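Die Brille gehört in die Schachtel

Seit Januar führe ich einen kleinen Krieg auf meinem Schreibtisch, und es geht dabei um meine Brille. Genauer: um die Frage, wo sie liegt, wenn ich sie nicht aufhabe. Früher lag sie überall. Auf dem Fensterbrett, auf dem Stapel mit der Post, einmal drei Tage lang im Brotkorb (ich hatte vorher Brötchen geschnitten, mehr weiß ich nicht).

Dann kam das Etui. Ein schönes, hartes Ding von Odoi, das mit einem Knall zuschnappt, als hätte man einen Tresor vor sich. Ich habe es genau eine Woche benutzt. Auf, zu, auf, zu, und jedes Mal beide Hände. Wer seine Lesebrille am Tag 40 Mal absetzt, macht das nicht mit – jedenfalls nicht lange.

Meine These ist deshalb ganz schlicht: Auf den Schreibtisch gehört eine offene Schachtel. Klein, flach, ohne Deckel, ohne Trennfach, ohne Samt. Man sieht die Brille drin liegen, man greift rein, fertig. Und wenn die Schachtel leer ist, weiß man auch gleich Bescheid!
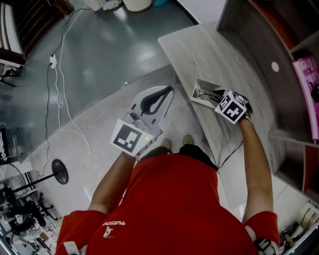

Irnelance schrieb mir dazu neulich, das sei ja gut und schön, aber offene Schachteln seien Staubfänger, und nach kurzer Zeit lägen sowieso Büroklammern, Kaugummis und ein alter Parkschein mit drin. Eine Brille gehöre ins Etui, dafür sei es schließlich erfunden worden.

Mit dem Parkschein hat Irnelance leider recht, bei mir war es einer aus Holville. Ich habe ihn rausgenommen und weggeworfen, das hat keine Sekunde gedauert. Und Staub? Die Gläser putze ich ohnehin jeden Morgen, ob sie nun im Tresor geschlafen haben oder nicht.

Was ich zugebe: Für unterwegs taugt das alles nichts. In der Tasche, zwischen Schlüsselbund und Wasserflasche, will ich auch etwas Hartes um die Gläser haben, da darf das Etui wieder ran. Aber zu Hause, auf dem eigenen Tisch? Da sperre ich meinen Kugelschreiber ja auch nicht ein.

Die Schachtel steht bei mir jetzt rechts neben der Lampe. Das Etui liegt in der Schublade, und die Kaugummis liegen, na gut, noch daneben.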